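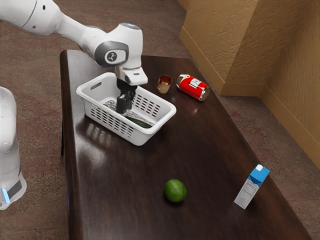

Gultimer amplía con escenas simuladas su conjunto de demostraciones de manipulación

La empresa Gultimer ha incorporado un nuevo bloque de episodios generados en simulador al conjunto de demostraciones con el que entrena su controlador de agarre, denominado Zorex. El bloque consta de 200 episodios sobre 13 tareas de mesa, todas ellas con un solo brazo y pinza de dos dedos. La recogida comenzó en noviembre en el centro de cálculo que la compañía mantiene en Arroyo.

Las tareas se plantean sobre objetos de cocina y alimentación: una cesta de plástico blanca, una lata de refresco, un cartón de leche, un vaso metálico pequeño, frutas y hortalizas. Cada episodio parte de una instrucción escrita y termina cuando el operador marca el estado final como válido o nulo. Los nulos no se borran. Se guardan con su propia etiqueta y se emplean en una fase posterior, en la que el modelo aprende a estimar si un agarre va a fallar.

El brazo se teleopera desde un puesto con mando de seis grados de libertad. El sistema registra posiciones articulares, apertura de la pinza e imagen a una frecuencia de 30 Hz, y el simulador vuelve a generar después cada trayectoria con otra iluminación y otras texturas de mesa, pared y suelo. Según la nota técnica que acompaña a la entrega, la variación de materiales pesa más en el resultado que la variación de posiciones, sobre todo en superficies con brillo, donde los reflejos de los objetos alteraban la segmentación en las versiones anteriores.

El interior de la cesta es la zona que más repeticiones ha exigido. Las paredes limitan el ángulo de entrada de los dedos y el contenido queda en parte tapado por la propia pinza. Para estos episodios se ha fijado un mínimo de 10 intentos por operador y disposición.

A la vista general se suma la de corta distancia, destinada a los objetos de piel irregular. El pepino es el caso de referencia — alargado, verde oscuro y con surcos en sentido longitudinal — y su textura se ha modelado con manchas pequeñas para que el detector no dependa de un color uniforme. 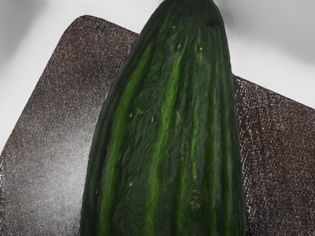

Vista cercana del pepino en el simulador, con las vetas claras y las motas amarillentas de la piel.

El etiquetado corre a cargo de Wuston, que revisa los límites temporales de cada fase: aproximación, contacto, elevación y depósito. Cuando la instrucción y la trayectoria no coinciden, el episodio vuelve al puesto de teleoperación y se graba de nuevo con la misma semilla de escena. La nota recoge también un cambio en el formato de los archivos — las acciones se almacenan ahora como incrementos del extremo del brazo, y las posiciones absolutas pasan a un campo aparte.

Gultimer no ha facilitado datos sobre el comportamiento de Zorex en un brazo físico. Las pruebas en banco se harán con la misma lista de tareas y sin ajuste previo del modelo. La siguiente entrega incluirá escenas con dos cestas y objetos deformables, y mantendrá el formato de acciones de la actual.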